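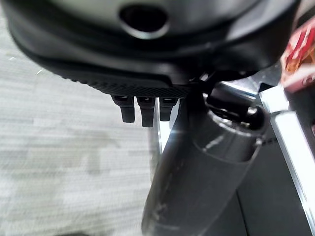
Checklist for phones and tablets before a system update

This list is for everyone at the Jestness office who installs system updates on shared phones and tablets. It covers the Cliltik phones, the Bilgin tablets and the chargers that belong to them. Please fill in one sheet per device. Mark each item OK, NOT OK or N/A, and write something in the comment field when the answer is NOT OK. A cross without a comment does not help the next person.

The comments printed under the items come from the sheets of the March round. I have corrected the spelling and left the rest as it was.

Part A. Body and battery

A1. Device is switched off and has been off the charger long enough to be cool in the hand.
Comment: One tablet was still warm when the inspection started. Put aside and checked at the end of the day.

A2. Back cover lies flat. Put the device on its back on a hard flat surface and press lightly on each corner. It must not rock or turn.
Comment: A phone with a camera bump will always rock a little. For these models, look along the side at eye level and compare with another phone of the same model.

A3. No gap between screen and body on any side.
Comment: Gap on the left side of one phone, a sheet of paper goes in. Battery suspected. Not charged, not updated, taken out of use.

A4. No cracks in the glass that you can feel with a fingernail. Cracks that you can only see are written down but do not stop the update.

A5. Power button and both volume buttons move and come back.
Comment: Volume down sticks on one Bilgin tablet. I marked this NOT OK although it looks like a small thing. On this model you need the volume button to enter the recovery menu, and if the update fails we have no other way in.

A6. Charging port clean. Look inside with a lamp. Dust and pocket fluff are taken out with a wooden or plastic stick, never with a needle or a paper clip, and only when the device is off.
Comment: Fluff in nearly all phones which are carried in trouser pockets. Please tell the users.

A7. SIM tray closed and level with the body.

Stop rule for Part A: if A2 or A3 is NOT OK, the inspection ends there. Do not plug the device in "only to save the photos". Put it in the metal box in the store room, away from paper, and write the date on the label.

Part B. Charger and cable

B1. Cable has no bare wire, no sharp bend near the plug, no tape repair.
Comment: Two cables had tape on them. Both went to electrical waste.

B2. The plug sits firmly in the device and does not fall out when the device is lifted a little.

B3. Charger housing is closed, without brown marks or smell.

B4. The charger is the one supplied with the device or one from our own list. Unknown chargers are not used for updates, even when they seem to work well.
Comment: Mine works for two years already without problem. (Answer: good, please use it at home.)

B5. The device shows charging within a minute and continues to show it when the cable is moved gently. 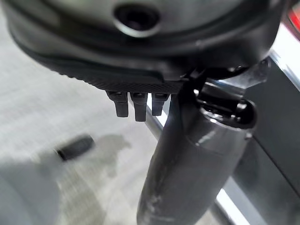 Must the charger stay connected during the whole update?

For the Cliltik phones we ask for it, and for the Bilgin tablets as well. The installer refuses to start under half battery, but it does not look at the battery again after the first restart. A phone with an old battery may show half and then drop to nothing while it is writing the system part, and after that it needs a full reinstall with a computer. Connect the charger before you press Install and leave it until the home screen is back.

Part C. Storage and backup

C1. Free space is at least 600 MB after the download is finished. The package itself is 138 MB on the phones, and this confuses people. The installer unpacks it and needs room for that.
Comment: Phone had enough space before the download and not enough after. Please check the number after, as the item says.

C2. Last backup is from today. Open the backup page and read the date, do not trust the green tick. The green tick means only that backup is switched on.
Comment: Green tick, but the last backup was from the winter. The account had run out of space.

C3. Photos and voice notes are included in the backup. They are left out by default on the tablets.

C4. The user knows the screen code and the account password and has typed both in front of you. A fingerprint is not enough, as after the restart the phone will ask for the code.
Comment: User did not remember the code, had used only the fingerprint. We changed the code together before the update.

C5. Codes from authenticator apps are moved or written down at a safe place.
Comment: I think this item should come earlier in the list. It takes the longest time.
Reply: It stays in Part C for now, but you may do it first.

Part D. The update package

D1. The version offered on the screen is the version on the release note. For the phones it must end in 146. If the screen shows another number, do not install, and write down what it shows.

D2. The release page of the manufacturer is still online on the day of installation. It has happened that a page was published too early and then disappeared, and the package was replaced some days later with another one under nearly the same name.

D3. The package was downloaded by the device itself over our own network. No files from forums or from shared folders.

D4. The Wirnex management app on the device is updated before the system and not after.
Comment: I did it in the wrong order on one phone. The phone lost its work profile and had to be enrolled again. Nothing was lost but it took the afternoon.

D5. Known problems on the release note have been read. Write one line to show that you did.
Comment: "Bluetooth may need to be paired again." This was true for the car kits, not for the headsets. 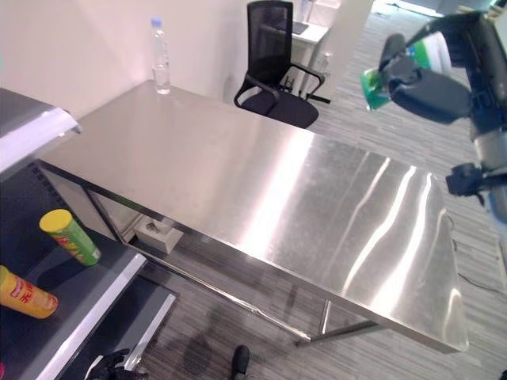 One reader of the March sheets wrote to us that D2 is too strict, that a missing page can have many ordinary causes, and that the devices in that department then waited for a security fix much longer than necessary. The same reader asked for a time limit. I find this reasonable. The item stays, but with this addition: if the page is missing, wait two working days and then ask the support line of the manufacturer in writing. When they confirm the version number, continue and attach their answer to the sheet.

Part E. During the installation

E1. Device lies flat, screen up, not under paper or cloth and not on a sofa or a bed.

E2. Somebody is in the same room until the first restart is finished.

E3. Time of start and time of end are written down.
Comment: The longest one took 44 minutes, an older tablet with a full memory. I was already looking for the recovery instructions. Please be patient, the bar can stand still for a long time.

E4. No buttons are pressed while the logo is on the screen.

E5. If the device becomes too hot to hold, disconnect the charger, leave the device where it is if this is safe, and call the person on duty. Do not put it in the fridge or under water.
Comment: Is a bit warm also a problem? Reply: No, warm is normal during this work. If you would not like to keep it in your hand, it is too hot.
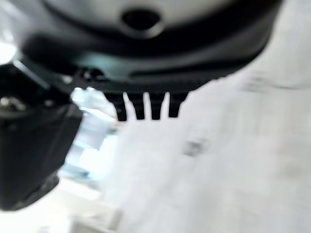 By the device desk, Jestness office
Updated May 5, 2022

After the installation there is a second, shorter check. Many sheets in March came back with this part empty, and I understand why: the phone starts, the user wants it back, everybody is content. But most of the problems that reached our desk later could have been found in these few minutes.

Part F. After the installation

F1. The version number in Settings is the new one. Look it up, even if the device said "completed".
Comment: Said completed, was still on the old version. Second try went through.

F2. A test call works in both directions and the voice is clear.

F3. Mobile data works with the wireless network switched off.
Comment: Access point settings were gone on one phone. Typed in again by hand from the card of the operator.

F4. Front and back camera open and save a photo.

F5. An emergency call is possible from the locked screen. Check only that the button is there and opens the number pad. Do not call the number.
Comment: Button has moved to the lower left on the Cliltik phones. Please show it to the user.

F6. Alarm rings at the set time. Set it for two minutes ahead.
Comment: This item looked silly to me until I had a phone where "do not disturb" had switched itself on.

F7. Battery is checked again the next morning. The first day after an update is often worse than normal, and this alone is not a reason to report. If it is still bad on the third day, send the device to us with the sheet.

F8. Back cover and screen edges are checked once more as in A2 and A3. A weak battery can swell after a long charge with heavy work.

Open points

The sheet has no field for the tablet keyboards. Until the next version, please write them under B1.

Item A4 says "fingernail" and one colleague has asked if we may use a plastic card. Yes, a card is fine.

The Bilgin release note exists only as a long page without headings. We have asked for a shorter one and are waiting for the answer.

Finished sheets go in the grey folder at the device desk, with the NOT OK sheets on top. If you send them by e-mail, please put the asset number in the subject line - the one from the sticker, not the serial number from the menu.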